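Saturday, April 18, 2020
Notebook, Mekinau handhelds, Wavoso floor

Bad sessions today, so I'm writing this up while I still remember which thing I tried first. Short version for anyone skimming: gripper B kept dropping its tracking and then quit on us completely, and there was a cable problem on the floor that I should have caught before we started. Nattawut has the raw logs. What follows is my side of it, plus whatever Duangjai shouted across the room.

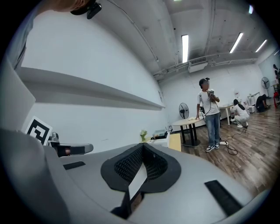
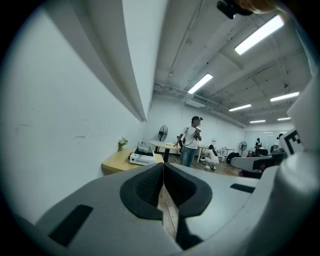
Two views from the handhelds, with cables in both.

What happened

We were collecting the cloth folding set for Quansah. The plan was 100 takes before dinner, and we were going along nicely (I was in a good mood, even!) until the jaw width on B started jumping. Closed read as half open, half open read as nothing at all. I figured somebody had loaded the wrong calibration file, because that was me last September and I will never hear the end of it. Checked the file. Right file, right serial, loaded in the right order.

So I power cycled B and it came up fine for 5 takes. Then the width jumped again, the pose estimate slid off sideways, and the recorder stopped with the "stream lost" message. Restarted the recorder. Same thing, only sooner. On the third restart the unit didn't come up at all, no light, no enumeration, nothing in the device list.

Lamduan thought heat. I thought cable. We were both a bit right, annoyingly.

What I tried, in order

Swapped the data cable on B for the one off A. B came back, A was then the one misbehaving. I got excited and declared the cable dead. Pornthip pointed out that I had moved the cable AND moved both units to different sockets on the power strip, so I had proved nothing. Fair. Went back and did it properly, one change at a time.

Old cable, new socket: still drops, and you can make it drop by wiggling the plug end. New cable, old socket: runs okay for ten minutes or so of wiggling and general abuse, then the unit resets by itself. New cable, new socket: clean. So there are two faults. The cable has a break close to the connector, and that one socket on the strip is loose enough that the supply browns out if anybody nudges it.

Then there's the jaw width, which I first put down to the same thing and which has its own cause. With the new cable in, B still misread closed by a few millimeters. Duangjai took the jaw cover off and found a screw backed out on the marker plate, so the marker was rocking every time the fingers met. Tightened it, added a dab of threadlocker, reran the open/close routine. Readings repeat now. I did the routine 10 times because I no longer trusted my own eyes.

Bad takes

The ugly part is that the rocking marker probably wasn't new. Nattawut plotted the closed-jaw value over the whole Quansah set, all 2,000 takes, and it starts wandering well before today. Not by a lot. Enough that I don't want to hand it over without a flag on it. He's marking everything after the wander starts as "width suspect" and leaving the poses alone, which look fine. Lilibeth wants to try recovering the width from the finger pads in the video. I think that's a nice idea and also a week of work. We'll see.

If you used anything from the Quansah folder for training, please check with Nattawut before you believe the grasp numbers.

The cable thing

This is the safety bit and I want it in the book properly. Right after the second drop I stepped back to look at the laptop and caught my heel in a loop of cable. Didn't fall. I did yank the strip far enough that everything on it went off, including the fan, and B took a swing and knocked the table edge. No damage to the shell that I can find, but I'm not going to swear that the marker screw didn't get worse right there.

We've all been stepping over those cables for weeks. When you're holding a gripper up and watching the cloth you are not looking at your feet, I certainly wasn't. And people crouch down to work low to the floor, with their hands and faces right at cable height, while somebody else walks around above them. I don't love it now that I've thought about it.

For the next session
– Throw out the old cable. I cut the ends off so it can't sneak back into the drawer.
– New power strip, mounted on the wall and off the floor. Lamduan has a spare in the Lusell crate.
– Cables taped down flat along the wall, one crossing point only, with the rubber cover over it.
– Whoever is holding a gripper gets a second person minding the slack. Yes, this makes us slower.
– Marker screws checked by hand before the first take. Paint line across the head so you can see if it has turned.
– Recorder should stop and complain when closed-jaw drifts. Nattawut says it's a short patch. I'm holding him to it.

Still open

Don't know yet if A has the same screw problem. It read okay today but so did B for a long while. Also no explanation for the pose sliding sideways before the stream died. Could be dropped packets, could be the clock, and I ran out of patience before I could separate them. The log has the timestamps if somebody fresh wants a look. I left B on the bench with the cover off and a note on it, please don't close it up until I've taken photos of the plate.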